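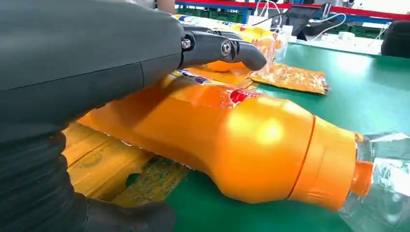

What is in the Findard returns table?

Each row is one bag or crate of empty drink containers handed in at a return counter in Findard or Clatevard, with the month, the counter, the kind of container and the deposit paid back.

Findard Container Returns, version 2

Summary

The table holds 3000 rows taken from the paper slips that return counters filled in before they moved to printed receipts. It was typed up so that people looking at deposit schemes could see what small-town returns looked like in practice, including the messy parts. National totals are easy to find. Slips from a counter at the back of a grocer's are not, and most of them were thrown away at the end of each year.

Version 2 replaces the first release. The first release had 2000 rows, all from Findard. The Clatevard slips were added later, after a second box was found in the same storeroom.

Files

returns.csv – the main table
counters.csv – one row per return counter, with the town and the type of shop
codes.txt – the short codes used on the slips and what they stand for
changes.txt – differences between the first release and this one

All files are plain text in UTF-8. Fields are separated by commas, and any field with a comma in it is in double quotes. There is no index column.

Columns in returns.csv

slip_id: our own number, given in the order the slips were typed. It says nothing about the order in which they were written.

month: the month on the slip, as a word (October, for instance). The day was often missing or unreadable, so it has been left out everywhere.

counter: the code for the return counter. Match it to counters.csv.

material: glass, plastic, metal or mixed. Mixed was a box on the slip, and some counters ticked it whenever they were busy.

units: the number of containers written on the slip.

refused: the number handed back to the customer. Blank means the line was left empty, and it should not be read as zero.

paid: the deposit paid back, in the smallest unit of currency, as a whole number.

note: anything written in the margin, typed as found. Spelling has not been corrected.

How the slips were typed

Every slip was typed twice, by different people working from the same scan. Where the two versions differed, the scan was checked again and the reading that fitted the paid amount was kept. If neither fitted, the value was left blank and the word unclear was added to the note.

Slips with a name or address in the margin had that part removed before typing. The scans are not part of this release for the same reason.

Things to know before using it

The Vermeulen counter has a limit of 200 containers per slip. People who brought more were given a second slip, so a large return shows up there as several rows. We have not tried to join them. The other counters had no such limit, and comparing average slip sizes between counters will give a false picture unless this is dealt with first.

Refusals are recorded unevenly. Crushed cans, bottles with no label and bottles bought outside the scheme could all be refused, but the slip only had one line for them. Some staff wrote the reason in the margin. Most did not.

The Draltero counter closed during the period and its customers seem to have gone elsewhere. A rise at the nearby counters after that point is probably not a rise in returns.

Caps are not mentioned on the slips. Counters took plastic bottles with or without them, and we have had several questions from readers who expected a column.

Summer months have more rows than winter ones. Part of that is thirst and part is that the winter slips were stored on the lower shelf, where some were damaged by damp. We can't separate the two.

Suitable uses

The table works well for teaching data cleaning, for looking at how handwritten records go wrong, and for rough comparison of glass and plastic within one counter. It has also been used to test date and number parsing – the margin notes are good for that.

It should not be used to estimate a return rate. There is no matching record of how many drinks were sold, and the slips that survive are not a random sample of those written.

Loading the table

Read all columns as text first, then convert units, refused and paid to numbers. Some spreadsheet programs turn counter codes into dates when the file is opened by double-clicking. Use the import menu and set the counter column to text.

Licence

The tables may be copied, changed and shared, including for paid work, as long as the name Findard Container Returns and the version are given. The margin notes are covered by the same terms.

Corrections

Send the slip_id, the column and what you think the value should be. Corrections are checked against the scan and listed in changes.txt with the next release. Corrections to spelling in the note column will not be made.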